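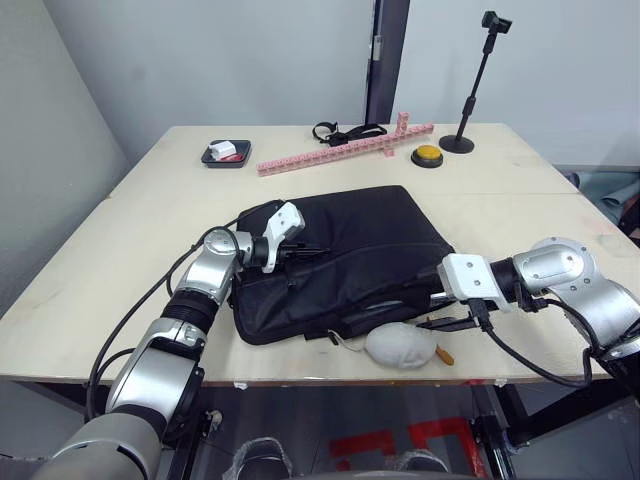

Where Does All the Lost Stuff Go?
Project report by Tia Mapplebeck
Partner: Siham Cherkaoui

I lost three umbrellas in my first year at Estham, and I never once went to look for them. That's pretty much how this project started! Siham had the same story with a water bottle, and we got to wondering how many other people just shrug and buy a new one.

So we asked the front office for the lost property log. It's a big spreadsheet with a column for the item, a column for where it was found and a column for the day it got picked up (mostly blank). The log had 2083 entries in it. Of those, 1592 were never claimed by anybody. I had to read that number twice, and then Siham made me check the filter in case I'd hidden some rows. I hadn't.

Things get kept for 90 days and then they're donated or tossed. The office told us the busiest drop-off time is right after 4 p.m., when the last big lectures let out.
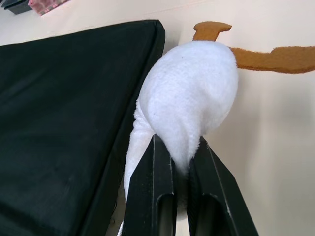
The next part was a survey, and we got 87 people to fill it out, mostly by standing outside the cafeteria and being annoying. We asked what they'd lost, whether they'd looked for it and what would make them go looking. Price mattered less than we expected! People told us they'd let a decent jacket go but would turn a building upside down for something with feelings attached. Think of a fuzzy white plush with orange-brown felt bits sticking up behind its head like little antlers. It probably didn't cost much, but if it was a gift from your grandma you're going back for it. We ended up calling this the grandma effect, and our instructor let us keep the name.

Bags were the weird category. You'd think everyone would come back for a bag, and the ones with keys or a charger inside did go fast. Empty ones just sat there.

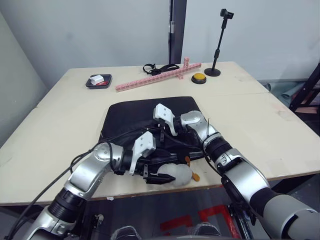 Part of the trouble is how they get written down. "Black bag" shows up over and over in the log with nothing else next to it, so if you call and say you lost a black bag, the person on the phone is stuck. Siham thinks the form should ask for the fabric, the zipper and anything in the pockets. I'd add a photo, but the office says the spreadsheet is slow enough already.

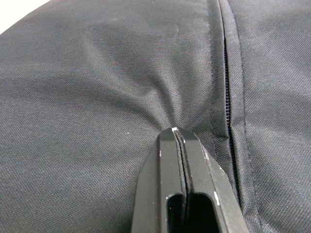 Dark gray fabric with a fine diagonal weave.

We tried a longer form on our own stuff and it took us less than a minute per item, which the office seemed okay with. They're going to test it starting in August. If we had more time I'd want to redo the survey with commuters, who we mostly missed because they don't eat in the cafeteria. Siham wants to look at umbrellas separately. I still haven't gone back for mine.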